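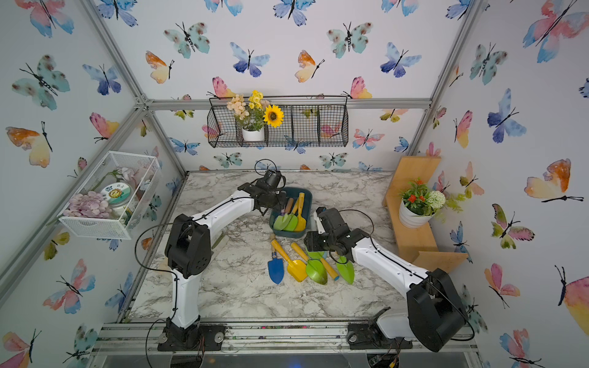 # Introducing a two-arm sorting cell: procedure for site supervisors

Issued by Operations Support, Ferthorpe. August 2021

This procedure applies to the packing sites at Ferthorpe and Flirurthorpe. It covers the change from hand sorting to the Beltis two-arm cell for small garden tools, and it sets out what is expected of the staff who work beside it. Supervisors should read it in full before the first shift on which the arms are used.

## Before you begin

Staff must be told about the change at least 2 weeks ahead. The notice should state which tasks will move to the cell, which will stay with people, and who will be trained first. No post is removed as a result of this procedure. Sorters become cell attendants on the same grade, and their hours stay as they are.

Each attendant completes 9 hours of instruction. Time spent in training is paid at the normal rate and must not be added to the end of a full shift.

## Setting up and running the cell

1. Check that both arm bases are firmly bolted to the rail at the near edge of the table. Brush off any loose debris.
2. Place the tray towards the back of the table, where both arms can reach it.
3. Lay the tools on the table in front of the tray. Handles may point in any direction, but tools should not be stacked.
4. Remove cloths, packaging and personal items from between the tools and the tray.
5. Start the programme from the Sisay screen at the attendant's desk. Keep hands outside the enclosure until the screen shows that both arms have stopped.
6. Watch the first few lifts. A shovel should be held by the handle, between both fingers, with the blade pointing away from the gripper. If the grip is on the blade, press Pause and lay the tool down again by hand.

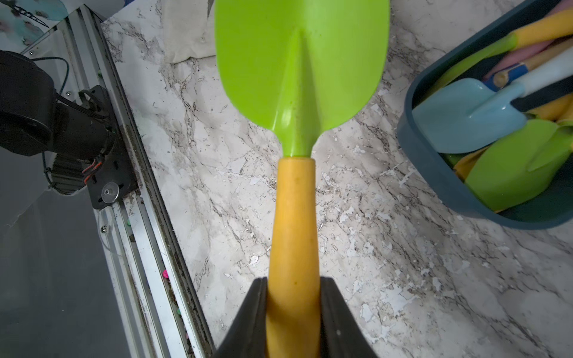
7. When the tray is full, press Pause, wait for the stop signal, and replace the tray.
8. Record any dropped or damaged tool in the shift log. Entries are used to adjust the programme and are not used to assess the attendant.

## Rotation and breaks

Watching a machine is tiring in a different way from sorting by hand. In the March trial at Flirurthorpe, attendants reported less strain in the wrists and shoulders but found it harder to stay alert. An attendant should therefore spend no more than 80 minutes at the cell before moving to checking, labelling or stock work.

## If the cell stops

Press the red stop button and inform the supervisor. Attendants must not reach in to free a tool while the arms are powered. If the fault lasts longer than 40 minutes, return to hand sorting at the normal pace. Lost output must not be made up by shortening breaks.

Questions about grading or hours should be put to the site office. Faults with the arms go to Operations Support, with a copy of the log page attached.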